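FOR IMMEDIATE RELEASE

Cendville's Long Table starts up again in January, and you're invited

Hi, I'm Bianca Căpraru, and I run the Long Table, which is a fancy name for a bunch of older folks and their friends having lunch together at the Hamance Tavern in Cendville. We took a break over the holidays and I missed it more than I expected to! So I'm very happy to tell you that we're back in January, with a longer afternoon, a better soup and (finally) chairs with arms.

If you haven't heard of us, it began with me and my neighbor Polia. She had stopped going out after her husband died, and I was tired of eating a sandwich over the sink, so one day I knocked on her door and told her to get her coat. We had the meatloaf. The next time she brought her sister, and then her sister brought a man from the bus stop who turned out to be the best storyteller in the county, and that was pretty much that.

The tavern has given us the back room from noon until 4, so people who walk slowly or talk a lot (I'm in both groups) don't have to rush. Lunch is 7 dollars, with coffee and as many refills as you can stand. You pay at the bar when you leave.

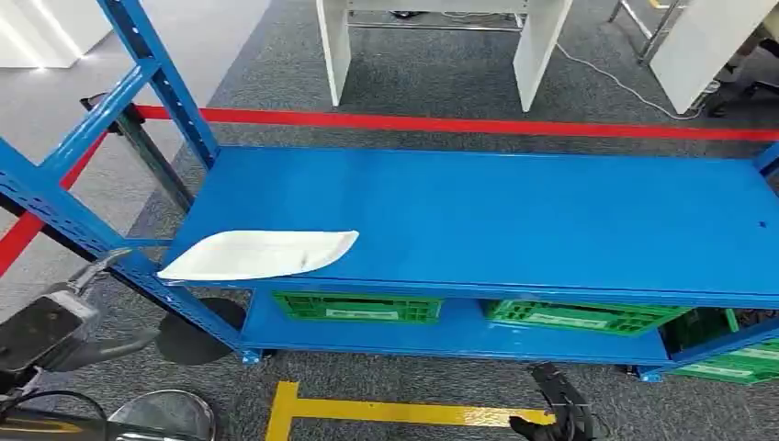
Do I have to be retired to come to the Long Table?

Anybody is welcome at any age, and we'd love to see more sons, daughters and grandkids, especially the ones who do the driving and then sit out in the car.

I get asked a lot what we do all afternoon. Mostly we talk. Last fall we spent a whole lunch on the old ferry and whether it was green or gray, and two people who had been friends for decades had to be moved to opposite ends of the table. They were sharing a piece of pie by 2. We sing sometimes, too, usually after the pie, and usually something only half of us know the words to. Mr. Ivanov brings his accordion when his shoulder lets him - requests are fine, but he will play the polka first no matter what you ask for.

New this season is the ride list. The hill up from the river is no joke, and I know at least four of our regulars who stayed home in bad weather last year. If you need a lift, leave your name at the bar by 6 in the evening the night before and one of us will call you. If you have a car and an empty seat, please leave your name as well. We can use you.

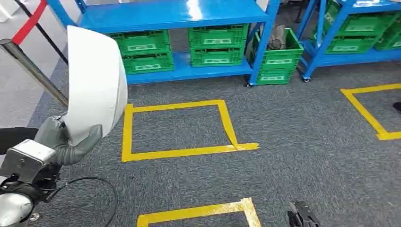 Rides and lunch sign-up for the Long Table are open to everyone in Cendville.

The other new thing is a quiet corner. Polia asked for it, and she was right. Some of us have hearing aids, and a tavern at lunchtime can be a lot, so there'll be one small table away from the bar for people who'd like to chat with a friend or play cards. You can still shout over to the rest of us if the ferry comes up.

I should say thank you to the kitchen at the Hamance, who listened to me complain about the split pea soup for most of a year and then changed it. I've tried the new one. I had two bowls.

Come by any time after noon, order your lunch and look for the noisy end of the room. If you're shy about walking in on your own, ask for me at the bar and I'll come out and get you.

Contact: Bianca Căpraru, The Long Table, care of the Hamance Tavern, Cendville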